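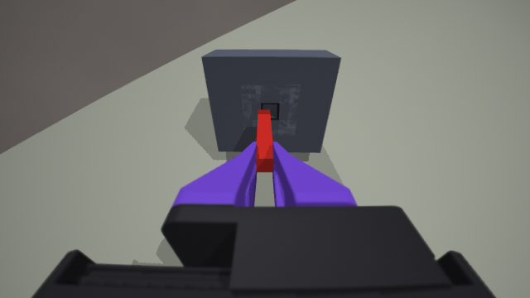 Part-time evening front desk assistant, Wieczorek Language School

Wieczorek is hiring a front desk assistant for the evening program at our Stavden Street building. The position is 30 hours a week during the teaching term. The posting closes on 04/09/2025, and applications that come in after that will be kept for the October intake.

The evening program offers English, Polish and Spanish for adults, most of whom come to class straight from work. The assistant is the first person they meet and often the only staff member in the lobby.

Duties

Check students in and hand out course books.
Answer the phone and the school email account.
Take payments by card and check, and enter them in the register before closing.
Set up placement tests and seat the people taking them.
Make copies for teachers. Requests are due by 4 p.m. but expect late ones.
Lock the classrooms and the street door at the end of the evening.

What we ask for

A high school diploma or equivalent.
Clear spoken and written English. A second language is useful but not required.
2 years of work with the public, in any field. Retail, restaurants and medical offices all count.
Basic spreadsheet skills.

We use a scheduling program called Dastimine. You do not need to know it already, and training is paid.

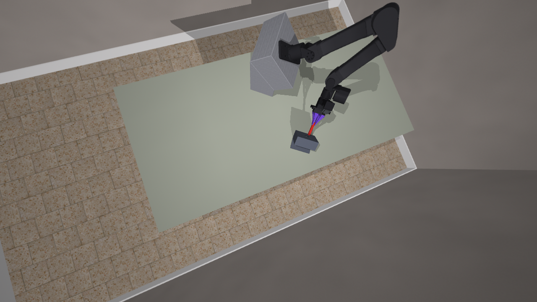 Robot arm and block on a green mat, computer rendering.

Hours and pay

Shifts run from 3:30 to 9:30 p.m., five evenings a week. Pay is $484 a week before taxes, paid every second week. There is a 30-day trial period, after which you begin to earn paid time off. The school closes between terms and those weeks are unpaid.

The bus stop at Drondov Square is a short walk away. Parking behind the building is shared with the dental office and is usually full until 5.

How to apply

Send a resume and a short cover letter to the school office, by mail or in person. Please write "Evening desk" on the envelope and list two references with phone numbers. Tell us if there are evenings you cannot work. Interviews are held at the school and include a short typing exercise. We will reply to everyone who applies.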